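Zerkcombe Library, e-reader loan scheme
Device check, shelf stock and returns. Date: 09/05/2019
Checked by: Aleksandra Zalewska. Countersign: H. Stępień

Devices on register: 231
Seen today: 71 (rest out on loan or at Wora branch)

1. Casing, cracks, swelling at back: OK except 6. Those six pulled, bagged, red sticker. Do not charge.
2. Screen, dead patches, ghosting: OK. One slow page turn, reset, fine after.
3. Charging port: lint in 10 of them. Cleaned with wooden pick, NOT metal please.
4. Leads and plugs: two frayed, binned. Spares ordered from Kwiatkowski. 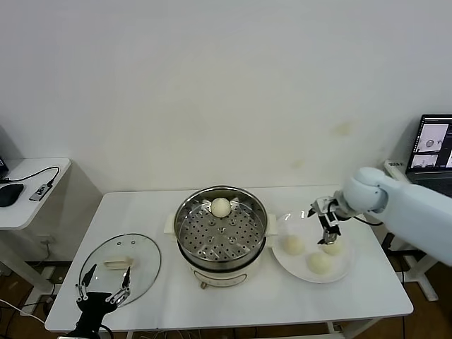 5. Borrower accounts wiped on return: mostly. Three still had somebody's books and card details on, not good enough, Przemysław to go over the wipe steps with desk staff agian. Also the care leaflet wants a line on kitchens. People prop these up next to the hob for recipes and none of the Setent models are sealed. Steam is the worry. A plug-in steamer like the white one with the bun in its basket, lid off on the table, is exactly what a reader shouldn't be stood beside. Villads to reword, keep it to one side of A5.

6. Covers: wiped down. Magnets weak on the older grey ones, still shut, leave for now.
7. Software version: all updated bar the pulled ones. Wifi dropped twice, took most of the morning.
8. Large print setting saved as default on the housebound set: yes.
9. Storage cupboard: locked, dry, key back on hook. Shelf labels peeling. 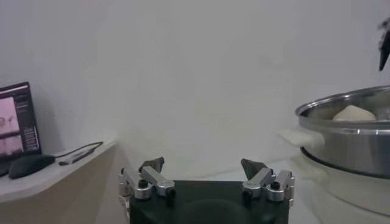 Two-finger gripper, dark pads facing, gap open.

10. Charging trolley: PAT label in date, next due December. Fan noisy, Gangadharan to look.

Actions: replacment stickers, leads, leaflet. Pulled devices to go back to Setent under waranty, forms in blue tray. Wora stock not checked, needs its own sheet.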